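Forums > Sewing & Mending > Collars, Cuffs and Shirts
Search this forum Advanced search Go

Clip-on mics and white collared shirts: where do you clip?

hollis_darcy
I record my mending talks in a white collared shirt and I LOVE how crisp it looks, but the clip keeps leaving a tiny dent in the cloth! Placket, collar, or somewhere else? The shirt is a Mamness, cotton, washed a million times.

ilham.l
Placket, third button down! Two layers of cloth plus the interfacing, so it sits up nicely. I've done 15 talks that way and my shirt still looks great.

NeginH
Disagree with ilham, sorry! On the placket it picks up every rustle when you lean over the table. Go up near the collar. My voice came out so much warmer when I moved it, I was thrilled.

ilham.l
But then it's right under your chin and you get breathing. Iron a scrap of interfacing behind the placket and try again, it's such a satisfying little job.

qistina_n
Team collar here, with the mic angled in toward the neck. Mine's a small black one and I don't mind it showing on white one bit.

Grullov Shirt Circle newsletter, p. 15

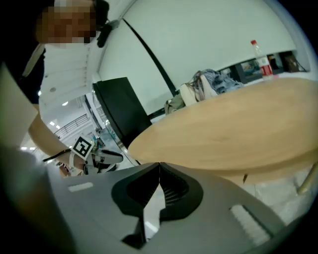 Small black mic, clipped near the collar on a white shirt. Look at the soft folds running across the chest and shoulder too, I really like a shirt that's allowed to do that!

NeginH
Yes, that's the spot!! And please don't starch those folds out, Darcy.

hollis_darcy
Ha, I was about to starch. Okay, trying the collar tonight, and ilham, I'm doing the interfacing scrap as well.

ilham.l
Still placket for me, but post how it sounds!

This site uses cookies to keep you logged in. Accept Settings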